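Flillstead Evening Kitchen, handout 2: Packed lunches and the humble sandwich

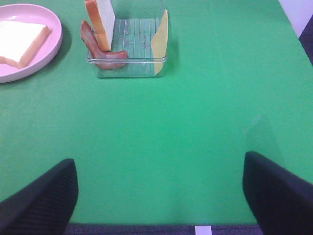
My whole approach to sandwiches comes down to getting everything out before you build a single thing (I learnt this from Joaquim Garcia, who taught me at Ivumville, and I still hear him tutting!). Bread first, always. I like one slice lying flat on its plate, like the white one on the pink plate, and the rest within reach. A clear tub is lovely for this as you can see the bacon and the other bread without rummaging.

Bacon: grill for 6 minutes, turn, then 4 more. Let it cool on kitchen paper or it'll make the bread soggy.

Butter goes right up to the crusts, please.

For next time: bring a lunchbox with a lid that shuts, and read the page on fillings. We start at half past six.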